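Workshop notebook: the cup gripper, pads and brackets again
October, entry by Uzma Marwat
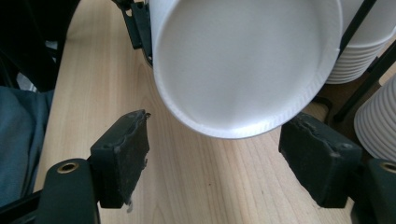 Foam cup over the open pads, old ones still on. Stacks in the wire rack behind.

Kettle on at ten past seven, and I had the bench to myself until Brunello came in, so I made a proper start on the hand-held gripper and then (as usual) spent the first half hour reading my own notes to work out what I'd meant by "try the other way up". I think I meant the pads. If anyone else can read my writing better than I can, please pencil a correction in the margin, I shan't be offended.

For anyone who hasn't been following along, Fliltetti is the hand-held one, which we squeeze ourselves and use to learn what the fingers ought to do, and Brakel is the arm that will sit on the end of the bench and do the same job by motor, if we ever get the shoulder finished. The job is to take one foam cup from a stack and stand it on the table without denting it. It sounds like nothing at all and it has eaten most of my evenings this autumn, and I have enjoyed nearly every one of them!

The pads first. They're the old dark ones and they have had a hard life. The top edges are ragged and chipped, there's grey scuffing all over the faces, and the left one has gone frayed along its inner edge. I'd been putting off changing them out of pure fondness, I suppose, but foam is so soft that a rough edge matters far more than it did when we were picking up blocks of wood. Brunello thinks a torn corner catches the rim and drags it round before the faces have closed properly. I was inclined to blame the angle. We had a nice long argument about it over the biscuits and settled on cutting new pads at the same angle as the old ones, so that we only change one thing at a time, and then if he's right he gets to be right on his own.

New pads are to be cut from the Aigner sheet in the second drawer (the soft one, please, the hard one is spoken for). Same width as before, but I want the top edge rounded over with the fine paper. I've drawn it on the back of the previous page. Ignore the drawing with the cat on it.

The mounts are staying. I had a good look at the brass inserts while I was in there and I'm very pleased with how they've settled, considering I put them in with a soldering iron and my tongue between my teeth. I wouldn't want to take the screws in and out of them every evening, all the same. Brunello would like to reprint the whole mount with a thicker wall, and I have asked him kindly to wait until Brakel's wrist is decided, or we'll be printing everything twice.

Motor notes, so I don't lose the envelope they're written on. The closing limit in Mavidness (our little control program, still living on the old laptop) is set at 340 for cups, down from where it was for the blocks. Brunello tried 100 on his own last week and tells me the fingers barely bothered to move, so there's no use going that low. I've put 17 in the box for the pause between closing and lifting, which is in ticks and feels dreadfully slow when you're standing there waiting for it, but I'd sooner be slow to begin with and speed it up later. Settings saved under 2216. Please don't save over it, make a new one.

One more thing on the rack. I like the wire one, it's light and you can see the rims through it, but the rods cross just where the finger wants to come in from the side. By hand you steer round them without thinking. Brakel won't. Either we turn the rack or we teach it to come in from a different side, and I know which of those I can do before bedtime. I'll ask Brunello to mark the feet on the tabletop in pencil once we've found a place we like, and in pencil only, it's a lovely bit of pale wood and I sanded it myself.

Jobs for next time: cut and round the pads, find the long hex key, turn the rack and try the reach by hand, copy the Mavidness settings onto paper. Brunello has promised to look at the shoulder bearing. I've promised to stop feeding him biscuits while he does it.

Left the bench at twenty to ten. The hex key may be in my coat.

Recent entries
Brakel shoulder, second attempt
Which Aigner sheet is which
Soldering iron and brass inserts, what worked for me
Mavidness on the old laptop: getting it to start
Brunello's notes on cable ties

We use cookies to remember that you have visited the notebook before. Accept / Manage choices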